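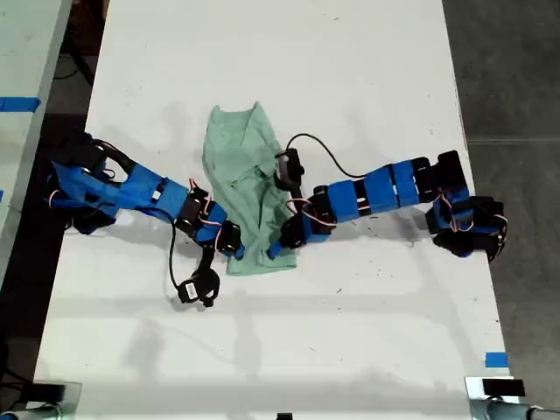
*Last changed: January 2, 2026*

Okay, this is my walkaround for the two-arm folding cell at Brunport. I do it before the first run, and Chutima Ruangrit signs the sheet after me. Tick, scribble, move on!

**Power off**

- [x] Base servos, both arms. Snug. I put a wrench on every bracket screw I could reach (the back ones on the left arm are still a pain).
- [x] Table clamps at the front corners. Fine, no wiggle.
- [x] Servo wires. Bend each joint by hand and watch the loops, they love to catch at the elbow. Nothing pinched.
- [ ] Left camera cable. It hangs in a big droopy curve off the elbow and I'd like it tied back. Prasert Sriwong has the clips, I've asked him twice, so I'm leaving this one open.
- [x] Right wrist camera. Wiped it, and the cable has enough slack for a full reach.
- [x] Tabletop. Scuffs are okay. Specks get brushed off, and I mean brushed, no spray near the servos please.

**Power on**

- [x] E-stop, pressed from both sides of the table. Both arms went limp like they should.
- [x] Home position. Left is good. Right was 8 counts off, so I re-zeroed it and wrote that in the Lukano log.
- [x] Grip test with the green cloth, slow speed only.
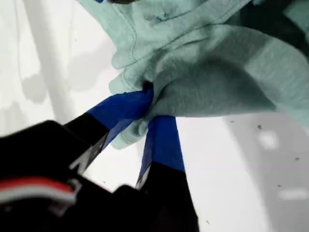

*Grip test: green fabric pinched at the blue fingertips.*

- [x] Fingertip wraps. Press the edges with your thumb. If one lifts, redo the whole wrap (I tried patching once and it snagged on a seam all morning).
- [ ] Cycle counter. Reads 412 and we said we'd regrease at 400, oops. I'll do it at lunch, grease is in the Zuvetti drawer.

Next full strip-down is in February. Chutima, please initial the two open ones when they're closed.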